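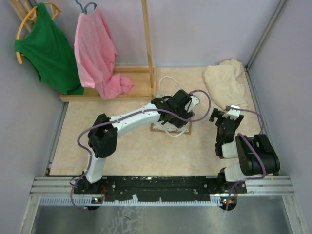
Somebody from Clenda wrote on the last report that the swap shelf sounded lovely but who was going to pay for the heating, and fair enough, I should have started with that! So, heating first this time.

Erari Reading Room: report to the Barbier Fund, Tue 14 May

Heating
Your 2,000 pounds is nearly all spoken for. Most of it went on the new boiler from Buvetti (fitted in two days, very tidy job) and the rest is set aside for the radiator in the children's corner, which still clanks and goes lukewarm by mid-afternoon. I've asked for a second quote as the first one made me wince.

Opening hours
We now open on 16 extra evenings a quarter, and the late ones are busier than I'd dared hope. People come straight from work, sit down with the papers and don't budge till I start putting the lights out. The crime shelf has been stripped bare twice! I'm buying second-hand to fill the gaps, mostly paperbacks, and the large print has finally got its own bay by the door.

Snacks and drinks
I know you weren't sure about letting drinks in. Cans and lidded cups are fine at the tables, nothing near the local history, and so far we've lost about two magazines to spills.
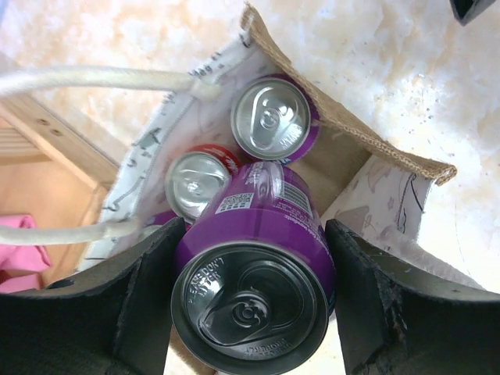
Still to do
The damp patch behind the atlases needs looking at before autumn. The online catalogue is half typed up, I'm stuck somewhere in the letter M. I'll send the radiator quote over as soon as it lands.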